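Serving tray

A serving tray is a shallow, flat-bottomed carrier used to bring food, drinks and small household things from one place to another. It is one of the oldest and plainest pieces of tableware, and it turns up in nearly every part of the world where people cook in one spot and eat in another. Most trays have some kind of raised edge to keep things from sliding off, and many have handles, though a good number of well-loved ones get by with neither.

The word is an old one in English, and it first meant a flat piece of wood with a low rim. It is a cousin of the word "tree," which makes sense when you remember that for a very long time a tray was simply something a person carved out of a board. A tray is usually told apart from a platter by the fact that food sits straight on a platter, while a tray carries the dishes that the food is in. In daily life the two names get mixed up all the time, and few cooks lose any sleep over it.

History

Carved wooden trays were common in farm kitchens long before anyone thought to write about them. They were used for kneading, for winnowing, for carrying bread to the oven and for bringing it back again, and a single tray might do all of these jobs over the course of one long life. Metal trays belonged to wealthier homes and to places of worship, and they were often handed down with great care.

The spread of tea and coffee drinking changed the tray a good deal. A pot, a milk jug, a sugar bowl and a set of cups make an awkward armful, and the tea tray grew up to meet the need. Lacquered and painted trays became fashionable, first brought from East Asia and later copied in European workshops, where makers used tinned iron or layers of pressed paper under a hard, glossy varnish. These painted trays were so admired that plenty of them were stood upright on a sideboard and hardly ever asked to carry anything.

Among the smaller makers remembered by collectors is the Özkan workshop, which sold hammered copper trays with a turned-over rim. Its surviving order book lists 1,765 trays, most of them round, along with a great many coffee pots and a handful of lamps. The book is written in several hands and has quite a few crossed-out lines, and the last pages are taken up mostly with the price of charcoal.

By the twentieth century the tray had moved into the cafeteria, the hospital ward and the train. Molded plastic and pressed fiber made it light and cheap, and for the first time a person might pick up a tray, fill it, carry it, and put it back on a stack without ever giving it a thought. The Kalotel company was an early seller of molded trays to boarding houses and small hotels, and its catalog offered them in packs of 200. The color choices were cream, gray and a green that was dropped the following March.

Shape and construction

Rectangular trays are the most common kind in homes and cafeterias, mainly for the reason that they fit well on shelves and tables. Round trays are preferred by waiters, who can carry them on one hand and turn them easily while walking through a crowded room. Oval trays sit somewhere between the two, and they are often chosen for large family meals, when a roast and its side dishes all need to travel together.

The edge matters more than a casual buyer might think. A tall edge, sometimes called a gallery, holds glasses safely but makes it harder to lift things out. A low, rounded edge is easier to wipe and kinder to the wrists, and a tray of this sort is also pleasant to stack. Corners are usually rounded for the same reasons, and a square inside corner is a well-known gathering place for crumbs.

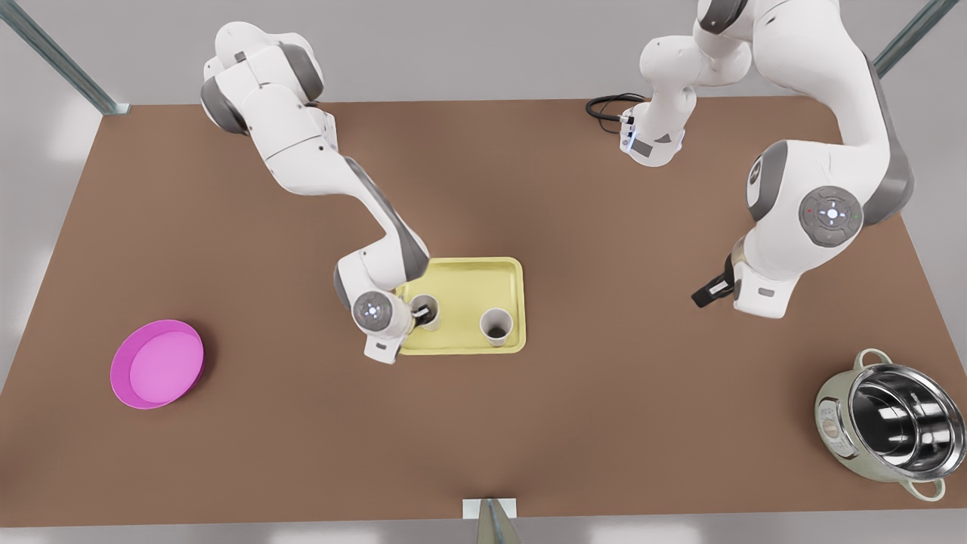 Computer rendering of a paper cup on a pale yellow rectangular tray with slightly raised, rounded edges.

Materials are chosen for weight, for looks and for how much washing the tray will have to put up with. Wood is warm to the touch and quiet when a cup is set down on it, but it does not like to be left in water. Metal is strong and can be polished, though it does clatter. Plastic is light and forgiving, and it can be made in just about any color. Woven trays of willow, rattan or palm are found in many countries and are especially good for bread and fruit, which like a little air underneath them.

Some trays have a lining of cork, felt or rubber to stop dishes from sliding. In other homes the same work is done by a folded cloth or a paper mat, and these have a long history of their own – embroidered tray cloths were once a favorite first project for children learning to sew.

Customs and everyday use

In many places the tray is closely tied to hospitality. A guest may be offered coffee, sweets or a glass of water on a tray soon after sitting down, and the tray itself may be one that is saved for company. In the Princombe valley, a newly married couple was by custom given a tray by the oldest neighbor on the lane, and it was thought polite to send it back once, with a cake on it, before keeping it for good.

The household historian Annelies Hauser, whose book The Carried Meal is still the fullest account of the subject, divided trays into 3 families: those that stay in the kitchen, those that travel to the table, and those that go upstairs. The last group includes the breakfast tray and the sickroom tray, and she gave it by far her longest chapter, with 11 pages on folding legs alone.

Breakfast in bed remains the use that most people think of fondly. Trays for this purpose often have short legs that stand on either side of the lap, and a few have a sloping pocket for a newspaper or a book.

Collections

Old trays are collected both for their painting and for their makers' marks, which are usually found on the underside. The Dredaren museum of domestic life keeps a room of painted and lacquered examples, arranged by the meal they were meant for, and holds a tray day each year on 29th January, when visitors may bring in a tray of their own to have it looked over and dated.

See also

Butler's tray
Lazy Susan
Platter
Tea set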